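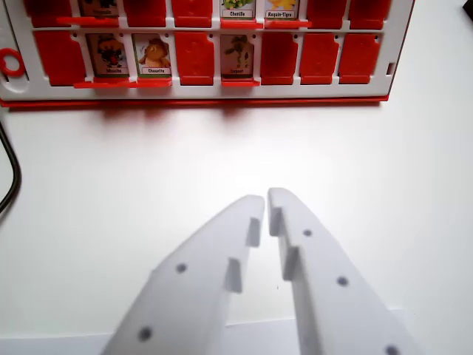 Home | Programmes | Delegate Services | Hosting Tips | Contact

Kitchen Tips for Hosting a Delegates' Supper

The Udstead Forum on Regional Cooperation asks local households and small organisations to receive visiting delegates for an evening meal during the August sessions. Last year 118 delegates were received in this way. The following advice is drawn from the experience of past hosts and applies equally to any working supper held in a private kitchen.

Before the evening

Delegate Services will send each host a list of dietary requirements. Please read it before planning the menu. Where one guest avoids meat and another avoids dairy, a single pot of lentils or beans with the extras served in separate bowls will suit both. Label the bowls on folded card, in plain capitals, and give each its own spoon.

Soups and braises may be made the day before. Divide them into shallow containers and refrigerate them promptly. A deep stockpot placed in the refrigerator whole will cool too slowly at the centre. Reheat until steaming throughout and stir from the bottom.

Allow 300 mL of soup per person as a first course. Rice for a mixed table is best cooked in the oven, in a covered dish, where it will hold without catching on the base.

Sessions at the Dalen building often run late. Choose dishes that can wait. Roasted vegetables keep well at 90 degrees with the oven door closed; fish and soufflés should be avoided.

Serving

Place water jugs on the table before guests arrive, at least one for every four people. Conversation at these suppers is frequently the most useful part of the programme, and hosts should not need to stand up every few minutes.

Bread should be sliced at the last moment and covered with a clean tea towel. If a loaf has gone firm, sprinkle the crust with water and warm it for ten minutes.

Coffee for a large group may be prepared in a preserving pan: 200 g of coarse grounds to four litres of water just off the boil, steeped for five minutes and strained through rinsed muslin into warmed flasks.

Afterwards

Soak starchy pots in cold water and greasy ones in hot. Wine on a cotton tablecloth should be blotted, rinsed in cold water and treated with your usual stain remover before washing. Candle wax lifts more easily once it has been hardened with ice in a plastic bag.

Borrowed serving dishes from the Sterkirham store must be returned dry and stacked with paper between them. Put lids in the same crate as their dishes.

Comments

MarleneK: We did the oven rice for nine and it was fine even after forty minutes' wait. I used stock instead of water.

Tibor Orbán: Would the coffee method work with a medium grind? It is all our shop carries.

old_ladle: Tibor, yes, but double the muslin or you'll get sludge in the flasks. Four minutes is plenty.

Contact Delegate Services | © Udstead Forum on Regional Cooperation | Back to top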